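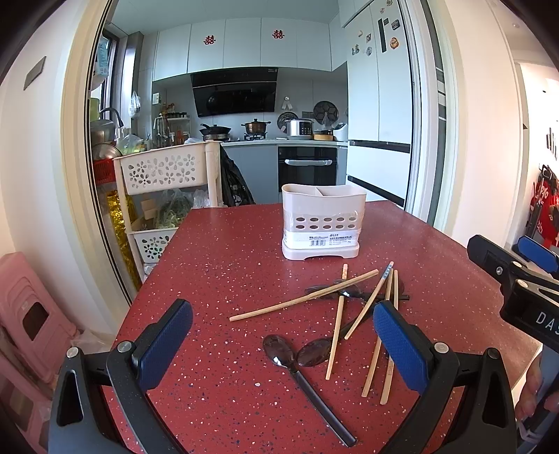 两只手持夹爪对着一堆筷子和勺子，后面是等着装它们的餐具筒。

**把筷子插回筒里，要教多少遍**

进门先换鞋，然后Sidra Siddiqui递给我一只夹爪，比我想的轻，捏起来有点像烧烤夹。“先别想着做好，”她说，“像平时收碗筷那样收。”

她在Mosico负责示范采集，这个项目内部叫Kikix，今年三月开的头，目标很家常：让机器学会收拾餐桌。采集的人不去实验室，去的是一户一户真正过日子的人家。一个人两手各握一只夹爪，把活儿干一遍，这一遍就成了一条示范。每户要录满200条，到我去的那天，整个项目已经攒了359条合格的“筷子入筒”，离500条的第一期目标还差一截，大家都挺来劲！

我试了三次，全砸了。筷子细，又圆，夹住中间它就打转，夹住一头它就往下坠。两根叠在一起的时候最难，你得先用左边那只把上面的拨开，右边那只再下去。平时用手做这件事，我从来没留意过自己有这么多小动作。Sidra在旁边看得直乐，说每个新手都要跟第一根筷子较劲，有意思的恰恰在这里，因为人怎么犹豫、怎么换个角度再来，模型都能学到。
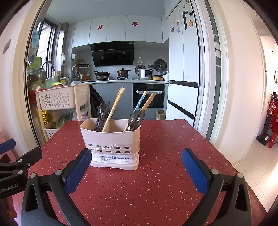 难度怎么安排，是Kikix团队吵得最多的事。负责训练的同事来自合作方Ortner，他们希望每条示范都干净利落，最好60秒以内；采集组则想多留些变化，起始的乱法不一样，放进去的次序也不一样。现在的折中办法是按“终态”验收，东西进了筒就算数，歪一点没关系。像这样几根筷子朝右上斜着，烟灰色的透明勺子分在左右两边，就完全合格，谁家的筷子筒也不是列队站好的。透明的勺子还格外受欢迎，它们的边缘在画面里不好认，Ortner那边专门来信说要多录。

我问她，为什么不在一间标准房间里摆一张白桌子，录起来不是快得多？她说他们试过，在Codport租的场地里做了第一批，模型学得很快，换一张桌子就懵了。斑点台面、花纹筷头、窗户那边过来的光，这些在人眼里算不上什么，对一个只见过白桌子的模型来说处处是新东西。后来他们干脆把采集搬进住家，灶台上有锅就有锅，冰箱上贴满东西也照样录。

还有一件事我觉得特别妙。每录完一条，要把餐具重新倒出来，弄乱，再来。弄乱也有讲究，人手一抖，总爱倒成差不多的样子，所以组里有张小卡片，抽到什么就照着摆：交叉、并排、勺子压在筷子下面。Sidra已经能一边聊天一边抽卡，手上不停。

下午我终于录成了一条，用时比规定长不少，她还是给我标了“可用”，备注写的是“犹豫较多，保留”。下一步他们打算加上碗和碟子，我已经报名了。

打印本文 | 邮件转发给朋友
分享 86　评论 4

读者评论

阿榕：夹住中间会打转，太真实了，我用手套洗筷子都这样。

半碗米线：想知道左撇子录的示范能不能用？两只手都有夹爪的话应该没差别吧。

Keke_L：抽卡弄乱餐具这个岗位请问还招人吗，我家小孩三岁，经验丰富。

老周看机器：希望下一篇写写碗碟，叠放比筷子难得多，等更新。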